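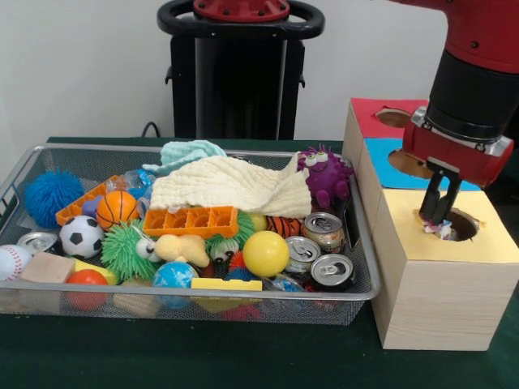
Do I need to write down rules for our sorting cell?

We run a toy sorting setup at Pollstead, one arm, one tray of mixed stuff, bins with round holes. A new person starts Monday and so far every rule lives in my head. What do you all put on paper? I'd like one page, tops (I know myself, it'll turn into 12).
Armelle Jacquet

Gurnent
Yes, write it! Ours started as a sticky note and it was still better than nothing. Mine says: hands out of the tray while the arm is enabled, know where your stop button is before you start, and no changing the speed limit without telling the next shift. Then I'd add something on what goes in the tray. Soda cans and balls roll, a towel over the pile hides things, so decide how full is too full and stick to it. We also log every 500 picks and check the fingertips then. Oh, and do your risk assessment for the arm AND the gripper AND whatever it's holding, people forget that last one.

Leblanc
just slow it down near the holes

Nerken
Agree with Gurnent, except we check at 2000 and it's been fine. Date the page and sign it.

Last updated: June
Contact us | Copyright Pollstead Help Board | Back to top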